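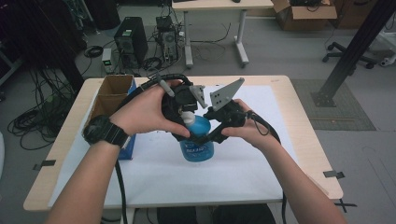 A fabric drop cloth would have done the same job, a reader wrote under the previous post, and it would not need taping down again every time something spills. The same comment pointed out that paper goes wavy under liquids and that a wipeable mat costs less than two rolls.

All fair. I used a drop cloth on this table for most of last winter and went back to paper in March. My notes on the current setup follow.

The table

The top has a light wood-grain edge and a finish that picks up rings. Blue liquids are the worst for it. Glass cleaner leaves a faint mark if the bottle stands in a wet patch overnight, and concentrated rinse leaves a darker one that I have not managed to remove from the back corner. The sheet covers most of the top but stops short of the edge. I tried wrapping it over the edge and down, and my sleeves caught it within the hour.

The paper

White, uncoated, from a wide roll. I started with brown kraft, which is stronger, but a blue drip on brown paper is difficult to see under the lamp and I kept putting things down in it. On white it shows at once. The roll I have now is the Zetholm heavy grade. The lighter grade wrinkles when a full bottle is dragged across it and tears if the base has a molded ridge.

Cut the sheet the evening before and lay it curl side down. If it still lifts in the middle, roll it the other way around a broom handle and leave it for an hour. Weighting the corners with books flattens the corners and nothing else.

The tape

Short strips of black tape, Piltis cloth-backed. There is one on the left edge and one on the right, and the one near the lower right corner runs off the table. That corner is where I pull the sheet up at the end, so a loose end is useful there. Clear tape held equally well but I could never find the ends of it.

Masking tape failed after 4 days. It dried out and came away from the wood side first. Cloth tape leaves a little adhesive on the table, which comes off with cooking oil on a rag. Wipe the oil off afterward or the next strip will not hold.

The bottles

What happens on this table is mostly checking and refilling. Household liquids come in as large refills and go into smaller bottles that fit under the sink. A clear or translucent blue bottle is the easiest kind to work with because the level can be read from the side. Opaque ones have to be weighed. I use an old Tazi kitchen scale, zeroed with the empty bottle and its cap.

Points from the log, in no particular order:

- Bottles stay upright on the paper near the center of the table, never on the tape. A strip is thick enough to tip a narrow base.
- Cap on before the bottle is moved, including moves of a few inches.
- White caps show cross-threading better than dark ones. If the gap under the cap is wider on one side, take it off and start again.
- Hold the body low when tightening. Soft bottles squeezed at the shoulder push liquid into the threads, and it dries there as a crust.
- Labels get wet and smear. I write the contents and the month on a paper tag and tie it to the neck.
- Funnel goes in a jar between bottles, never on the sheet.

Replacing the sheet

One sheet lasts around 7 sessions if nothing large is spilled. Small drips are blotted with a folded towel and circled in pencil, so that I know the next day whether a mark is old. A real spill means a new sheet immediately. The paper holds liquid against the wood longer than a bare surface would, and this is the strongest argument for the mat.

I did buy a mat, the Fasance silicone one in the larger size. It wipes clean and lies flat from the start. It is also gray, slides when leaned on, and is too short for the table by a hand's width. It now sits under the sink, where it catches drips from the refills.

Next month: the funnel with the clogged vent, and whether the longer neck is worth having.

Notes > Workroom > Surfaces and storage

This site uses cookies to remember your reading preferences. Accept | Decline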